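Subject: Re: Sokus silver chain, "1000 fine", worth it?

Coming back to the list on this one, as I said I would in July. The original message, for anyone who missed it:

> Has anyone bought the new Sokus neck chains? The leaflet says they
> are "1000 fine silver, naturally tarnish free, stronger than
> sterling". The shop in Jonmont has them at a good bit more than
> the ordinary sterling ones, and the girl at the counter told me
> the extra is for purity. I wear a chain every day, including in
> the bath, and I am tired of cleaning black off it. I have a
> Povlow pendant to hang on it, quite a heavy one.
>
> Is this a real thing or am I paying for a number?

I think you are mostly paying for a number, and I am not even sure about the number.

Fine silver is normally marked 999. You do now and then see 1000 used, and I won't say it is always wrong, but I would like to know who tested it and how. A leaflet isn't a test. Is there a hallmark on the chain itself, or only the Sokus stamp? A maker can put its own name on a clasp and that tells you who to complain to. If there is a proper assay mark beside it, I'll think better of the whole business.

Then "stronger than sterling". Silver that pure is soft. Copper goes into sterling to harden it, and that is why chains are made of it. If Sokus have found a way round this I would be glad to hear it, but the leaflet doesn't say what the way is, and you can't have 1000 parts silver and also have something else in there doing the hardening. One of the two claims has to give. It could be work-hardened, I suppose. That helps a bit with wire, but every soldered link has been heated, and heat softens it again. Ask whether the links are soldered or just closed up. With a heavy pendant I would not trust open links in soft metal at all.

"Tarnish free" I'd call half true. Fine silver does tarnish more slowly than sterling. It still goes dull, and it will go dull quicker near eggs, rubber, wool and whatever comes out of the hot tap in some houses. If the Sokus chain stays bright for months on end, my first guess would be a rhodium plate or a clear lacquer. Neither is a crime, but both wear through, usually at the back of the neck and where the pendant rubs, and then you have a chain in two colours. Look at the inside of the links with a loupe before you hand over any money.

I did try one of these chains myself, borrowed from the Dimitriou stall, and wore it for 7 days against my old sterling one. I don't put much weight on that and neither should you. A week proves very little. The Sokus one looked the same at the end as at the start, and so did the sterling, more or less. What I did notice was that the Sokus clasp ring had pulled slightly oval, and I only had a light pendant on it. The stall said they had not seen that before. Perhaps they hadn't.

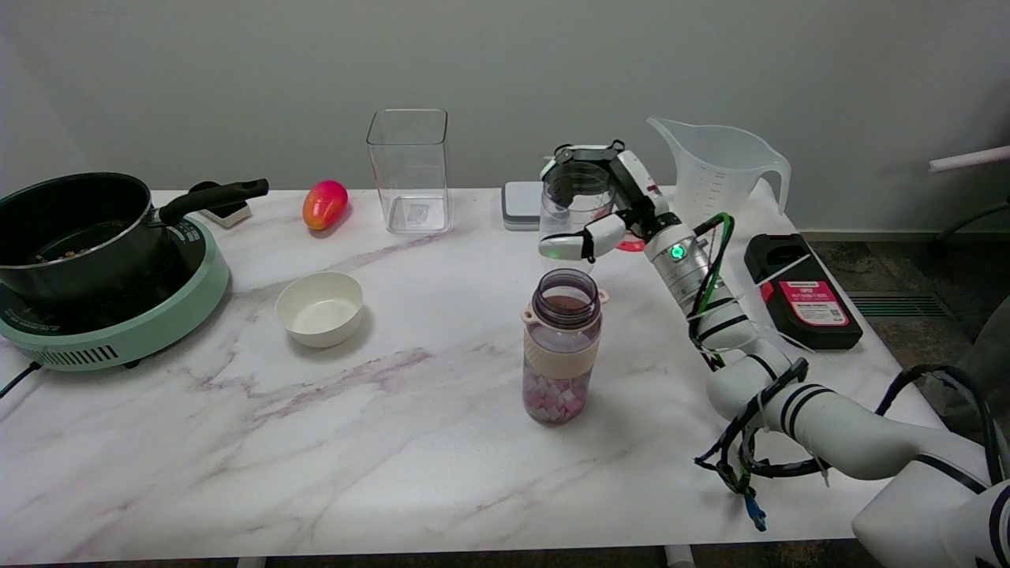
As for cleaning, which is your real complaint, I'd sort that out before buying anything. The foil and soda method works well enough on a plain chain but I would keep it away from the Povlow pendant if that has stones or any dark finish in the pattern. It will take the finish off along with the tarnish. A soft cloth every couple of evenings does more than people believe. And take it off for the bath. I know you don't want to, but most of the black you describe sounds like soap and bath salts to me, and a dearer chain will sit in the same water.

If you still want to spend the money, I'd put it into a thicker sterling chain with soldered links and a decent lobster clasp. Dimitriou will make one to length. Or look at one of the sterling alloys with germanium in it. Those do hold off tarnish, from what I have seen, though I'd want the shop to write the alloy on the receipt.

Could you do two things for me if you go back to Jonmont? Ask what the chain weighs, in grams, and ask whether they will take it back if it stretches. I'd also like to see both sides of that leaflet if you kept it. The copy I was given has nothing at all on the back.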